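Handout 7: Fetch-and-store tasks and the people who used to do them
Revised 16 July 2022

Read before the session. The case is Flumano, a parts supplier with 181 employees, where small items were handed out from drawers at a staffed counter. Management proposed to automate storage and retrieval and keep the existing furniture.

Terms used below. Task: one complete transfer. Subtask: approach, open, place or pick, close. Intervention: any moment when a person takes over. Opening a drawer is treated as a subtask of its own in all three parts of the exercise.
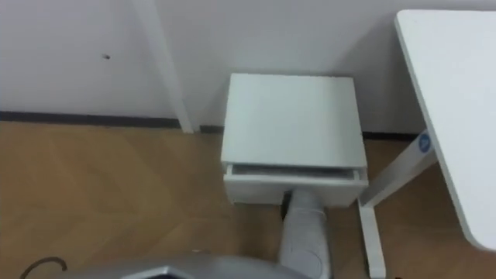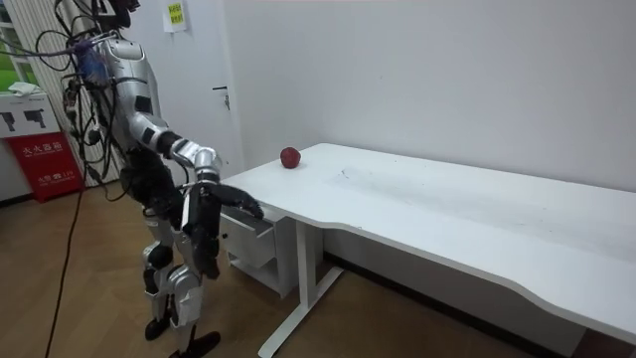 Drawer partly open, apple on the table:
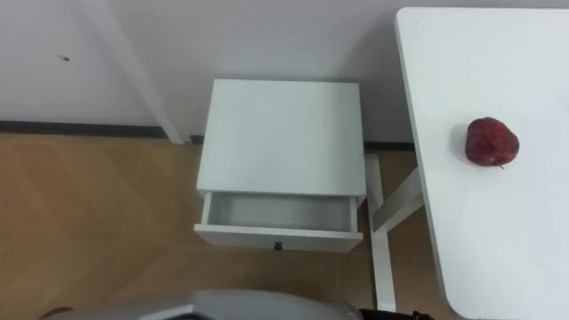

Gyula Sárközi objects that a subtask list leaves out most of the job: at a counter, the clerk also hears which machine is down and who is short of parts, and that information goes nowhere once the clerk is moved.

The objection should be addressed in part 2. At Flumano the clerks were reassigned to supervision, with up to 200 tasks per shift assigned to each. Their pay grade did not change. Their contact with the shop floor did, and the job description was not rewritten until March.

Part 1. Divide the transfer into subtasks and mark likely interventions.
Part 2. List the duties of the clerk that appear in no subtask.
Part 3. Draft a revised job description, one page.

Reading: Nogueira, course reader, p. 251.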